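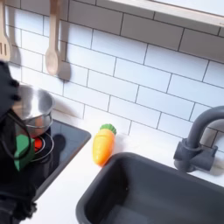 Thread on what we changed in our demonstration collection this April. The short version is that we stopped recording tidy kitchens. Our first batch of pot episodes had a bare counter in every start state, and the policy learned that anything on the counter was the target. Now each start state carries at least one object the task never mentions, such as the carrot lying between the cooktop and the sink while the gripper has hold of the pot.

**2/** The current set is 300 episodes on the toy kitchen, split across 14 task instructions. All teleoperated, all by the same 4 operators. I would prefer more operators. Style leaks into the data: one of ours always approaches a handle from the left, and the policy has picked that up faithfully.

**3/** Distractor placement is drawn from a list before the operator sits down. Left to choose, people put the spare object where it won't bother them. That defeats the purpose.

**4/** Polished metal is still our worst material. Highlights on a steel pot move as the arm moves, and a glossy cooktop gives you a second copy of everything above it. We don't dull the surfaces with spray. The Haslow kitchen will be shiny too.

**5/** Grasp labels. We mark the step where the fingers close and the step where the object leaves its support. Gudrun Stüber relabelled a slice of the old Trarnby set by hand and found the second mark late in most lifts. A small tilt comes before a clean lift, and the old script waited for height alone. Fixed in the new one.

**6/** Failures stay in. A dropped pot gets a failure flag and keeps its full trajectory. We tried deleting them last year and ended up with a policy that had never seen a recovery. It would miss, then carry the empty gripper over to the sink and open it with great confidence.

**7/** Sessions are capped at 8 episodes before a break. Past that, paths get shorter and sloppier, and the operator never notices. Stelios Pappas has the plots if anyone wants them.

**8/** Open question: how often should the distractor become the target in the next episode? We do it on Thursday sessions only, so the effect is mixed up with whoever is on shift. Bad design, mine. Being randomised from next week — suggestions on the ratio welcome.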